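Lab notebook, Gekura bench
May 3, 2026
Equipment planning, second half of year

Carrying over from the April pages. Request has to be one sheet, priced, with a fallback line for each item. Notes below are what I want on the sheet and what I want off it.

Starting point: $1593 left in the small equipment line after the controller repair. Nothing else rolls over. The Lurgate money is separate and can only go to compute, so leave it alone.

Fingers
Current set is the Jeltutside parallel pair, long taper, slotted near the tip. Quote for a replacement set is $679, fingers and mounting hardware, no inserts. Two sets would be $1358, leaving $235 for everything else, and shipping is not in the quote. One set plus machining our own spare from stock is the other route. Machining estimate from the shop is still verbal. Need it in writing before it goes on the sheet.

Wear check, done this morning with calipers on both fingers, gripper powered off:
- left tip: within drawing tolerance
- right tip: within tolerance, slight rounding on the outer corner
- right slot insert: lifting at one end, pushed back and held
- backlash at the knuckle: detectable by hand, did not measure, do this properly next time

The fingers themselves are fine for another quarter. The inserts are the consumable. We've been ordering them as part of a full set because that is how the first order was written. Ask Jeltutside for inserts as a line item.

Force sensing
Raghda Tarawneh wants a wrist force sensor before anything else. Her argument: on soft goods we close to a commanded width and infer contact from motor current, and the current signal is useless on one layer of fabric. I agree with the diagnosis. Cost is the problem. The cheapest unit that fits our flange without an adapter is more than the whole line, so it's a capital request and goes through Bogale with its own form. Don't put it on this sheet. Putting it there got the last request sent back.

Interim option: thin tactile pads inside the finger slots. Depth of the slot would have to be checked against pad thickness plus adhesive. Cable routing is ugly along the taper. Not pricing it until someone has looked at the cable path with the wrist at full rotation.

Wrist camera
No change. Mount is adequate, and the fingers stay in view at full open, which the width estimate needs. Spare cable yes, spare camera no. The cable failed before the camera did on both arms. Order one cable of each length, right-angle connector at the wrist end.

Test surfaces and garments
This is the part of the sheet that gets questioned, so write it out. Flat table trials are not enough to specify fingers from. Table picks tell us the tip can get under an edge on a hard plane. Upholstery gives when you press on it, and the approach height that works on the table puts the tip into the cushion. Log so far: 22 approaches on upholstery this cycle, all with the existing fingers, no hardware changed between them. Keep it that way until the new set is in, otherwise the comparison is worthless.

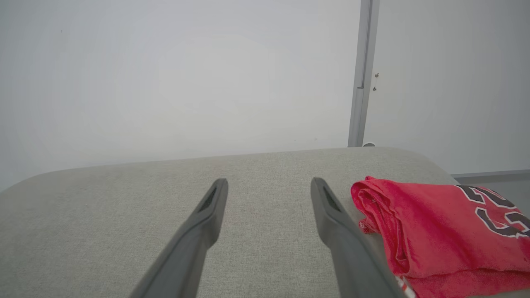 Finger choice for soft goods comes down to tip thickness and how much clearance we have beside the garment before closing. The blunt tip is the question. At this pose the gripper is open over bare gray fabric with the red shirt off to the right finger's side, so a lateral shift is needed before any close. The shirt is bunched into several layers along its near edge, and a blunt tip has more to catch on there than on a single flat hem. A thin-tip set might do better on the single layer and worse on the bundle. I would want both cases run before spending $679 on a geometry change. Also worth noting for the segmentation people: strong color separation here, red on gray, so don't use poses like this to argue that perception is solved. Gray garment on gray upholstery goes in the test list.

Garments to buy: plain gray, plain white, one dark knit, one with a stiff printed panel. Secondhand is fine. Put down a lump sum, not per item.

Draft sheet, in priority order
1. Jeltutside finger set, same geometry, one: $679
2. Inserts, separate line, price pending
3. Wrist camera cables, one each length, price pending
4. Garments, lump sum, to be set after 2 and 3
5. Machining stock for spare finger, only if shop estimate is in writing
Fallback for item 1: inserts only, keep current fingers.

Open
- lead time on item 1, quote doesn't state it
- does the quote price hold past the end of the month
- backlash measurement, dial indicator, both fingers
- Raghda to draft the Bogale form for the force sensor, I'll add the current traces from the one-layer picks
- slot depth, for the pads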